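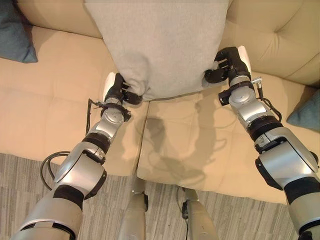 clivevley-softgoods

Planner and gripper control for two-arm handling of cushions, pillows and other household items that refuse to keep a shape. Maintained by Wanting Su and Boyang Cui. Bug reports go to Syafiqah Pangaribuan, who would prefer fewer of them.

Status
Works on our sofa. Your sofa is a research question.

What is in the repo
planner/ – picks two grasp points on a lower or upper edge and keeps the arms from arguing over the middle
squeeze/ – grip controller, runs at 50 Hz
corners/ – the corner detector, trained by Cuiping Xia
replay/ – plays a logged episode back without moving any hardware
legacy/ – do not open

Getting started
Install the package, copy config/arkdale.yaml to config/local.yaml, and set both wrist offsets. Then run the replay tool on the sample log. If the two grasp markers land on the pillow, carry on. If they land on the back cushion, your camera transform is upside down. We have all done it.

Data
The release has 107 episodes, split by pillow and never by session, so no pillow turns up in both train and test. Each episode holds head camera video, joint positions for both arms, gripper commands and a one-line operator note. The notes are unedited. Seven of them just say "no."

Known issues
Light gray fabric on a cream sofa is hard on the corner detector, especially with arm shadows across the seat. Raising the contrast threshold helps, and breaks dark pillows.
The planner treats a bunched corner as a smaller pillow. It then plans, with great confidence, for the smaller pillow.
Cable slack is not modeled. The wrist limits in the config are there for that reason, so please stop widening them.
Gripper close is blocking. Qiuyue Zou has a branch that fixes this and a separate branch that fixes the branch.

Versions
0.6 – new log format, old logs need convert.py
0.5 – withdrawn on 9th February, the left and right arms were swapped

License
Code is MIT. For use of the episodes, see DATA_TERMS.txt.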